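Careers > Open roles > Hardware and Operations
Home | Our Work | People | Join Us | Contact

Remote Operators, Household Tasks – Fendby

Fendby is hiring four remote operators for our kitchen program! You'll drive a pair of arms by hand through everyday chores, over and over, so that our learning team has good demonstrations to train on. We have 634 usable runs so far and want to reach 1138 by the end of January, so there is plenty of driving to go around.

You don't need a degree or any robot experience. Steady hands and patience matter much more, and if you've played an instrument, sewn, or run a crane, please tell us – we'd love to hear it.
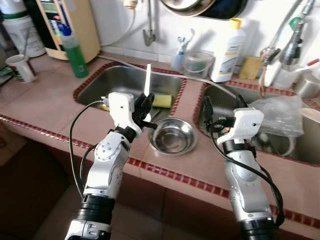
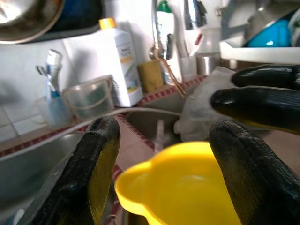
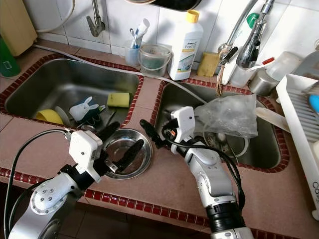

Training takes two weeks, paid at the full rate of $27 an hour, and you'll spend it side by side with our lead operator, Hường Trình. She starts everybody on rims. Closing two fingers on the edge of a shallow steel bowl, as the left arm does in the last picture, asks for a different touch than holding a thin stick or a plastic jug, and you'll practice until the approach feels natural. After that you move on to full tasks with both arms, and you'll help us write the notes on what makes a run worth keeping.

Shifts are four hours, mornings or afternoons, with a break every 40 minutes. Thursday afternoons are for watching runs together and arguing about them (kindly).

To apply, send a short note and your available hours to Hường Trình at the Burkov Building, Room 311. Resume optional.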